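Subject: Re: [district-forum] May dialogue – who chairs and what we send out beforehand
From: Esther Minja
To: district-forum list

Kerubo Mollel wrote:
> I have read the draft programme and I am broadly happy with it. My worry
> is the afternoon. We have put the land question and the language question
> in one session, with one chair, and I think both will be cut short. At the
> last forum the elders from Magesa had come a long way and got four minutes
> at the end.
> Could we also settle whether the background paper goes out before the day
> or is handed over at the door? Zinari people have asked me twice.
> Kerubo

Kerubo, thank you. I have taken your points in turn and added two of my own.

The afternoon. I agree that the two subjects should be separated. Land goes first, straight after lunch, and language follows after a short break. If we start at 1.30 and keep the morning welcome brief, each gets a full hour. The district officer has been told he is a guest and will speak from the floor like everyone else.

On the chair, I would like one person from Magesa and one from Zinari, each taking one session. Last time both came from the town and people noticed.
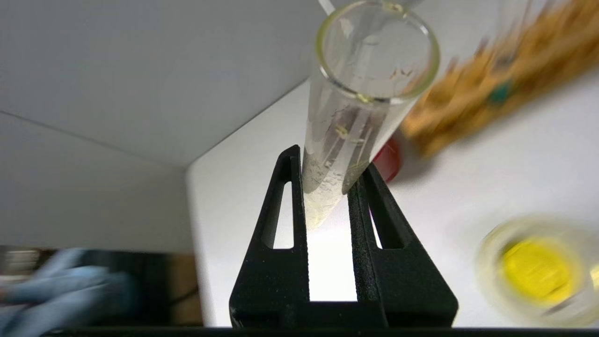 I would also ask both chairs to meet the evening before, so that they agree how long a speaker may have. My suggestion is 4 minutes each, with a second turn only when everyone who wants a first has had it. That should prevent a repeat of what happened to the elders.

The background paper. It should go out beforehand. A paper handed over at the door is read by the people who least need it. The present draft is too long and the section on the old boundary reads as if the matter were closed – it is still very much open in Zinari. I will cut it to two sides and send it to this list for comments before it goes any further. We need 175 printed copies, plus 50 of the translated version.

Seating. The hall holds over 200 if we use the benches, but I would prefer tables so that people from different villages sit together. We have 32 tables on loan from the school. Please do not reserve any of them for officials or party branches. Both main parties have written to ask for a block of seats and I have given both the same answer.

Recording. Several people have said they will speak more freely if they are not filmed. I propose written notes only, with names left out unless the speaker asks for theirs to be included. The notes can be read back before we close, and anyone who thinks they were misreported can say so then.
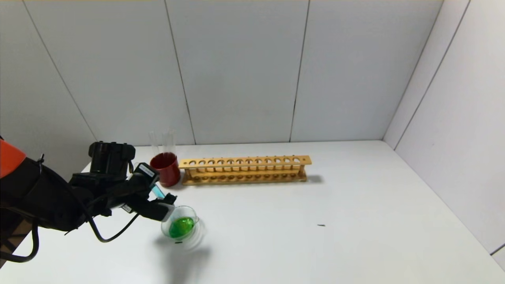

Still to be decided

1. Whether the closing statement is voted on or simply read out. I lean towards reading it out, with any objections written underneath.
2. Who replies to the youth branch, who want a session of their own. There is room for one in the morning if the opening speeches are kept to two.
3. Transport from Magesa. One bus is promised but I have nothing in writing.

Please reply to the list and not only to me, so that everyone sees the same answers. Kerubo, could you ask in Zinari who they would put forward as chair? I will do the same in Magesa.

Esther Minja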